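Groltholm Stone Counter Sealer, one year on: is it worth the money?

Posted 01/08/2018 by Cuiping Song

I should say up front that I don't trust any product with the word "lifetime" on the label. The Groltholm bottle has it twice, once on the front and once in the small print, where it changes to "lifetime of the treatment." How long is the treatment? The leaflet says to reapply when needed. So that's a lifetime that lasts until it stops.

I bought it anyway. We had marble put in when we redid the kitchen, and the installer told me to seal it or be sorry. The kit cost me $40 and has one bottle, two cloths and a pair of gloves that fit no human hand I know of.

Putting it on is easy enough. You clean the counter, let it dry overnight, wipe the stuff on, wait, and buff off what's left. The instructions say ten minutes of buffing. It took me most of an evening, and there was still a greasy haze near the stove that I had to go over again with a damp towel. The smell hangs around too. "Low odor," according to the box. Low compared to what?

Does it work? On water, yes. Drops beaded up nicely for the first few months. Oil was fine as long as I got to it before bed. Coffee left a faint ring that came out with baking soda paste, and I can't swear it wouldn't have come out of bare stone just the same.

Acid is another story. No sealer stops lemon juice or vinegar from etching marble, because etching is damage to the surface and a sealer sits down in the pores. Groltholm must know this. The box has a big picture of a cut lemon on it all the same. I now have a dull spot the size of a quarter next to the sink, and customer service told me to "consult a stone professional." My neighbor Boyang Shi got the same line about his.
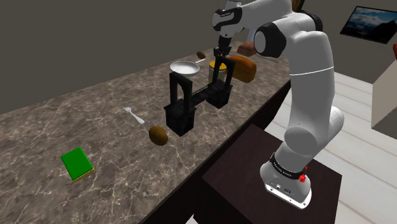
By December the beading had gone flat in the spots we use most, so I did a second coat, and that was the end of the bottle. The label claims enough for three. Maybe if your kitchen is in a boat.

I also tried Fesura on the bathroom vanity. It's thinner, wipes off faster and costs less, and I see no difference in how it holds up. The cloths are worse.

If you already own the Groltholm, use it up. If you don't, get the cheaper one, buy your own gloves and keep the lemons on a cutting board.

Two and a half stars. The half is for the cloths, which I still use on the car.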